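Sowa Bakery brings baking classes to Nirnar Hall

1 Aug 2024

Sowa, the family bakery, is to run a new programme of home baking classes at Nirnar Hall, with the first course opening in November. Places can be booked from today.

Each course lasts 3 evenings and covers rye bread, yeasted poppy seed rolls and a plain honey cake. Classes are limited to nine people, and all flour, tins and aprons are provided. 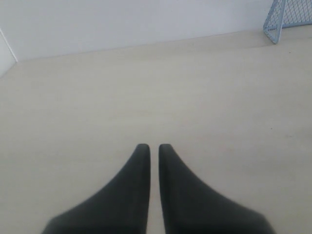
Two dark gripper fingers, their tips close together.

The programme follows a trial held last winter, when 91 people took part and 272 asked to be told about future dates. Most wanted help with dough that would not rise and with sponges that sank in the middle, so the second evening is now given over to both.

Zbigniew Kwiatkowski, head baker at Sowa, said: "People come with a recipe from their gran that says 'bake until done' and not much else. We go through what the dough should feel like at each stage, and everyone takes a loaf home."
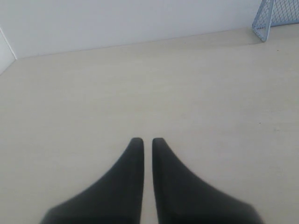
Flour for the classes will come from Letero, the mill that already supplies the bakery's shops. A gluten-free course is planned for the spring if there is enough interest.

The course costs £91 per person. Bookings can be made at any Sowa shop or at the Nirnar Hall box office. Anyone with a food allergy should say so when booking.

ENDS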